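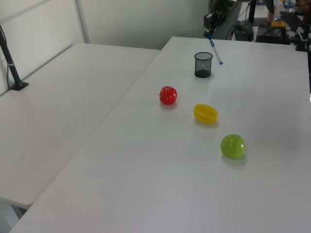
Buppha Ongart

29/10/2019

Hi everyone,

Sorry for the slow answer, I wanted to go out to the garage and look at my own paperwork before saying anything. Quoting the part I'm replying to:

> My battery is dead again after sitting at the airport. The shop says
> alternator, my brother-in-law says buy a bigger battery and quit
> worrying. Car is the Skosora wagon, battery was new in February.
> Anyone been through this?

Oh yes, I have been through this, and I feel for you! Mine would start fine all week and then be stone dead if I left it for 5 days. I bought 2 batteries in one winter (a Broltonov and then a Plikau, both perfectly good as far as I could tell) before it dawned on me to check what the car was pulling while it was parked.

Get somebody with a meter to put it in line with the negative cable, close up the car, and wait a good long while for everything to go to sleep. Mine settled at 410 milliamps, which is far too much. Then pull fuses one at a time until the number drops. On mine it was the fuse for the liftgate light, and the switch in the latch was the culprit. The part from Panyasiri was cheap, and I had roughly an afternoon in it, counting the time I spent hunting for a trim clip under the seat.

I would hold off on the alternator until you've done that. The shop quoted me $334 for one and I came very close to saying yes. If it charges properly with the engine running, leave it be.

Do write back and tell us what you find, and if you can't get that latch cover off, ask me, there's a hidden screw.

Warmly,
Buppha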